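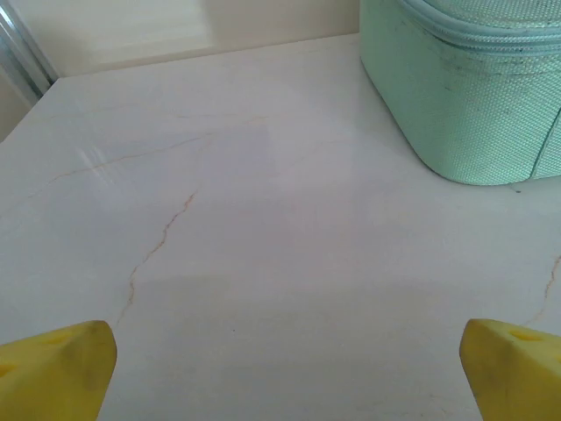

The marble countertop, Samville hall

Samville Garden Club, minutes, September 21, 2005

Yu-ting Tsai welcomed everybody back very kindly and let us all finish our pie before starting. The June plant sale brought in $466, a lovely sum, and we thank the Lightfoot family for lending tables again. Bulbs for the Purnau Road beds will be ordered this week, 295 in all, mostly daffodils.

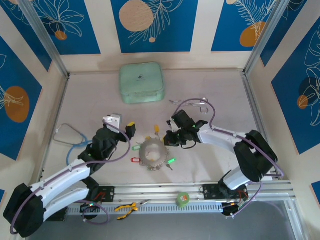

Haziq Osman asked whether the deer would leave daffodils alone, as they ate every last tulip this spring. Yu-ting thought they would. Carried, all in favor.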